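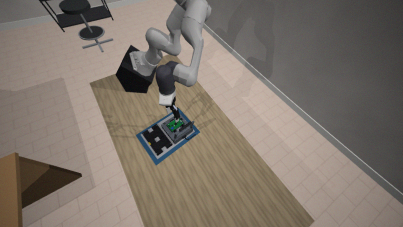

Good morning, and thank you for coming to this talk before the coffee. I want to speak about a small question: if you compare two grippers in simulation, how much of the result can you believe when you go to the real cell? The task we chose is simple to say. A small green circuit board must go into a gray fixture, and the arm must not bend it or push the fixture away. For the first weeks we used the two slim black fingers, which is the gripper I call the narrow one in these notes. The second one I call the wide one, and it comes on slide five.

(Wait for people to sit down. Do not read the title again.)

My name is on the program, but half of the work was done by Efe Briggs, who built the simulated cell at Sutherland. I did the controllers and the counting. When I say "we", please think of Efe for everything that looks good.

Slide 2 – why two grippers

The narrow fingers came with the arm. They are easy to fit between the side walls of the fixture, and they see very little of the board. I mean that the contact area is small. If the grasp is a little off center, the board turns in the fingers and one corner arrives first. The wide fingers hold the board much better, but they need space on both sides, and a fixture with raised walls does not give much space.

Our partner in Sestindale asked us for one recommendation. They did not want a table with colors. I understand them, but I will show you the table anyway.

Slide 3 – controllers

We tested both grippers with 2 controllers. The first is plain position control with a slow last part. The second is compliant: when the board touches the wall, the hand is allowed to move a little to the side and then continue down. Same start positions, same board, same speed until the last part.

For each pair we ran 1,000 insertions. I changed the start position of the board and the friction between the finger and the board. I did not change the light, because the controllers did not use the camera in this test. Someone asked me this last time, so now I say it first.

Slide 4 – results, narrow fingers

(Go slowly here.)

With position control, the most common failure was a board stopped on top of the wall. With the compliant controller this almost disappeared, and we reached 99 percent success. I was very happy with this number for two days. Then Efe lowered the friction of the fingers, and the boards started to turn during the last part. We had chosen a friction that was too kind. Please remember this when you see a high number from a simulator, also when it is mine.

Slide 5 – results, wide fingers

The wide fingers were less sensitive to friction. They failed in another way – the outside of the finger touched the fixture before the board was down. Opening the fingers less at release helped. A thinner finger tip from Lista helped more, but then the wide gripper is not so wide any more.

Slide 6 – the real cell

At Skudumwood we repeated a small part of the test with real hardware. The order of the four pairs was the same as in simulation. The success numbers were lower for all of them, and the narrow fingers lost the most. The finger pads collect dust, and our model has no dust.

If you ask me which one to buy, I say: wide fingers with the thin tips, and the compliant controller. If your fixture is tighter than ours, test again.

Slide 7 – what is next

Camera on the wrist, and a board with a cable. All 2,000 runs with the compliant controller are saved with the contact forces, and I can share them if you write to me.

(If there is time: show the failed run with the turned board. If there is no time, go to questions. Repeat each question into the microphone.)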